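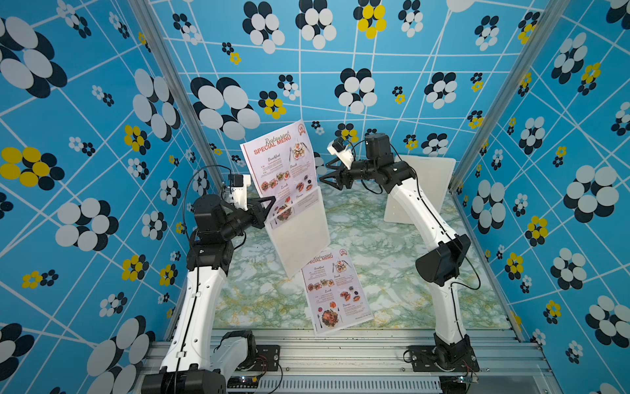 왼팔 그리퍼가 메뉴판 아래쪽을 잡고 있음. 스탠드에 끼우는 작업.

양팔 로봇 세트 구매 후기 (Itance 데스크탑형, 5개월 사용)

급하게 씁니다. 예산 짜시는 분들 참고용. 별점은 3.5 정도.

구성부터. 팔 두 대, 두 손가락 그리퍼, 손목 카메라까지 한 세트. 알루미늄 프레임이랑 상판, 벽지는 별도. 저희는 이걸 빼먹고 견적 올렸다가 결재 두 번 탔어요. 본체 600만원, 프레임이랑 잡자재가 22만원 추가. 배송은 Wallstead 통해서 받았는데 박스 상태 괜찮았음.

좋은 점
- 조립 쉬움. 둘이서 하루 컷
- 얇은 코팅물 집는 거 생각보다 잘함. 메뉴판처럼 미끄러운 것도 그리퍼 힘만 맞추면 됨
- 손목 카메라가 진짜 돈값함. 스탠드 틈에 맞춰 넣을때 이거 없으면 답 없어요
- 한 팔 쉬는 동안 다른 팔만 따로 돌릴수 있음

아쉬운 점
- 케이블. 팔 바깥으로 늘어져서 자꾸 신경쓰임. 정리용 클립 따로 사세요
- 한글 매뉴얼 없음. 영문도 23쪽짜리 하나가 끝
- 모터 예비품 납기 느림. 3월에 들어온다는데 두고 봐야...
- 반투명 아크릴 스탠드는 카메라가 가장자리를 잘 못 잡음. 조명 예산도 꼭 넣으시길

Nguyen-Tran 제품이랑 고민 많이 했는데 거긴 팔 한 대 값이 여기 두 대 값이라 패스. Jonovholm 중고도 봤지만 보증이 안됨. 같이 검토한 Usha Acharya 님은 중고 쪽이었는데 지금은 새거 사길 잘했다고 하시네요.

예산 짤 때 빠지기 쉬운 것: 예비 그리퍼 손가락, 제어보드 여분, 고정용 볼트, 그리고 테스트용 소품. 메뉴판이랑 스탠드도 여러 개 있어야 되요. 하나로 돌리면 긁혀서 금방 못 씀. 소품비 따로 안 잡으면 나중에 사비로 사게 됩니다 (경험담)

재구매 의사 있음. 단 프레임 포함 견적으로 받을 것. 관세 포함인지도 미리 물어보세요, 저희는 나중에 알았음.

작성 2019. 01. 13.
추가 질문은 댓글로. 답은 좀 늦을수 있어요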